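Apr 18, 2024

**Plorkeck humanists get their own night at the town hall, and the room is already filling**

Great news for anyone in Plorkeck who has ever wanted a good long talk about belief without somebody trying to win it. The Plorkeck Humanist Circle has booked the town hall for an open evening in October, and the local interfaith network has said yes to sharing the stage. Believers, doubters and the cheerfully undecided are all welcome, and entry is free.

The topic is one that keeps coming up in the letters pages: can you live a moral life without religion? The Circle says yes, of course. Several of the churches on the panel say yes as well, though they get there by a very different road, and that's what makes this such a promising line-up. There will be two short talks, one from each side, then a long stretch for questions from the floor.

It's quite a leap for a group that began with a handful of people around a kitchen table in Kobori. The mailing list now stands at 597, and the petition asking council to open its meetings with a minute's silence in place of a prayer has gathered 2,602 signatures from Plorkeck, Kobori and the farms in between. Council is due to look at it later in the year. The petition and the open evening are separate things, by the way – you can loathe one and still have a lovely time at the other.
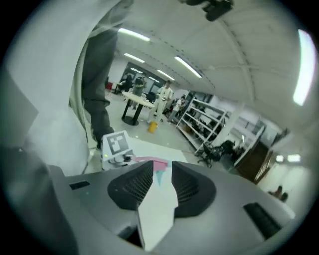
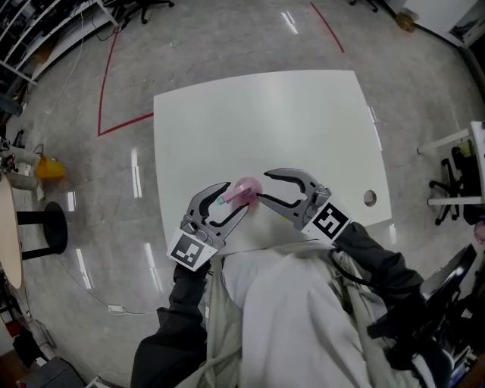
One reader from the Kobori side wrote in to say she had signed the petition as a lifelong churchgoer and was tired of people assuming she hadn't. "I say my prayers at home and on Sunday," her letter went on. "I don't need the mayor to do it for me, and I'd rather have the quiet." She is coming in October and hopes the organisers will leave plenty of time for tea, as that is when people say what they really think.

They will! Supper is being put on by the Plakance bakery, and the Porkora choir, which sings hymns and pub songs with equal gusto, has offered to open the night. Around 34 seats near the front are being kept for school students, who can put their questions in writing if they don't fancy the microphone.

Doors open at 6:30 and the talks start at seven. There's no need to book, but the side hall is small and the main one has filled up fast for far duller subjects, so come early. Questions for the panel can be dropped in at the Plorkeck library desk any time before the night – signed or unsigned, and as blunt as you like.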